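Meredith League to trial ball-tracking for line calls from next season

October 5, 2026

Tennis players in the Meredith League will get something next season that most of us have only ever seen on television: the right to challenge a line call and have it checked on screen. Clubs voted the trial through at the autumn meeting in Lalliveck, and it starts with the first round of singles matches in the new year.

It is great news for anyone who has spent a third set glaring at a faint mark by the baseline. The league has 2,165 registered players across its divisions and, until now, all of them have called their own lines, with a roving umpire brought over only when tempers got short. Most matches pass off happily enough. A few don't, and those are the ones people are still talking about at Christmas.

The system is called Skestent and uses small cameras fixed to the net posts and the back fencing. When a player challenges, the umpire taps a tablet and gets a picture of where the ball landed. Each player gets two challenges a set and keeps them if the call is overturned. A tie-break adds one more. Doubles pairs share theirs, so partners will have to agree before anyone puts a hand up — and that could be worth the gate money on its own!

League secretary Wyn Hughes has been pushing for this since a trip to watch the county finals in July, where a title was settled on a ball that half the crowd saw in and the other half saw out.

"I was sitting right on the line and I couldn't have told you," he said. "Both girls had played their hearts out for nearly three hours. I drove home thinking we could do better than that, and I've been boring people with it ever since."

The trial will cover five clubs to begin with. Lalliveck and Cumon are both in, and the other three will be drawn from those that have put their names forward. Only the show court at each club will be fitted out, so matches on outside courts carry on exactly as before. If a fixture has to move off the show court halfway through because of the light, any unused challenges are lost.

Cumon's number one, Xolani Ntuli, has already had a go with the system in a practice set and came off court grinning, even though he got both his challenges wrong.

"I was certain. I'd have bet my racket on the second one," he said. "It was out by the width of my hand. My opponent enjoyed that a lot. But you just get on with the next point, and there's no argument hanging over the game. I loved it."

He expects players to save their challenges for break points, and thinks big servers will gain the most, as fast balls down the middle are the hardest to judge from the other end.
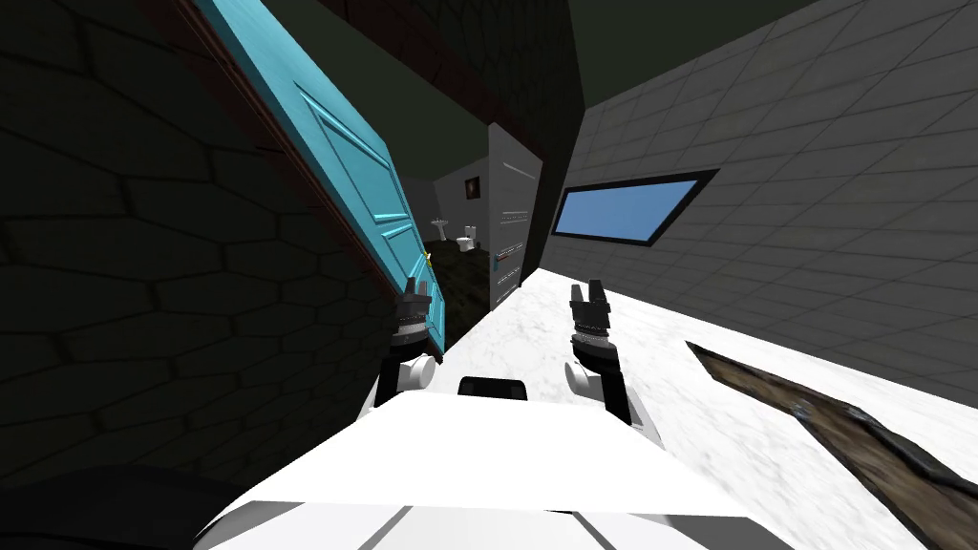 Computer-rendered view along a hallway, with an open turquoise door.

Not every club is won over. A couple of the smaller ones asked what happens when the tablet goes flat or the rain gets into a camera, and the answer for now is that the original call stands. There was also a lively exchange over foot faults, which the system won't look at in its first year. Hughes told the meeting he'd like to see them added later, to a few groans from the serve-and-volley players at the back.

Umpires will be trained over the winter in evening sessions at Lalliveck. The indoor court there seats 600, and spectators are welcome to come along, watch a few games and try making the calls themselves before the answer comes up. Juniors get in free.

The full rules for the trial will go out to club captains with the new fixture list. Players who want to umpire show court matches should give their names to their captain before then.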